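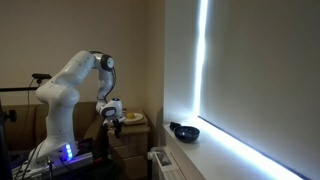 Ifigeneia Balaskas pours the coffee before she'll talk about the fault, and then she talks about it for most of an hour. She runs the home-help arm trials at Clornik, and the afternoon she calls "the February business" is still the thing visitors ask her about first.

"It was such an ordinary job," she says. "Pick up the fruit, move it to the bowl, go back to the start. We'd done it so many times that I'd stopped holding my breath. And then on one run the arm came down on the plate and just kept coming."

The plate broke, the cabinet got a dent she still runs her thumb over when she passes it, and the arm stopped itself only once the joints felt enough push to trip their limit. She was sitting at the desk with the stop button a good stretch from her hand, and she is quite frank that this bothered her more than the plate did.

"I got to it late! The arm had already stopped by then. I remember standing there with my palm on the button, feeling foolish, and thinking, well, what if that had been somebody's wrist?"

Finding the cause took a good deal longer than sweeping up. Her first guess was the gripper, and her second was a loose cable (she has a low opinion of cables in general). In the end it was the logs that gave it away. The clamp holding the depth sensor's pole had slipped a little, and the software was still working from the old position, so it believed the plate was 85 millimeters lower than it was. The arm did precisely what it had been told.

"People want it to be something clever," she says, laughing. "They come in hoping for a ghost in the software, and I have to tell them it was a clamp."

Sunlight had muddied things too. The afternoon sun washed out part of the depth picture, and the check that should have caught the mismatch threw away the bright patches as noise and carried on with what was left. A colleague at Basow, who supplies her with mounts, had warned her about windows, and she admits she had nodded and moved on.

So what is different now? The blind comes down before the arm is switched on. The sensor has to find a known point on the cabinet top before every run, and if the reading is off, the arm won't leave its rest position. The last 100 millimeters of any downward move are done at a crawl, with the force limit set much lower. And whoever is running the trial keeps the stop button in hand, even for the dull runs.

"Especially for the dull runs," she says, getting up to see if there's any more coffee. "I still tighten that clamp every morning, you know. I don't need to, we check it properly now. But I do it anyway, and then I go and put the kettle on."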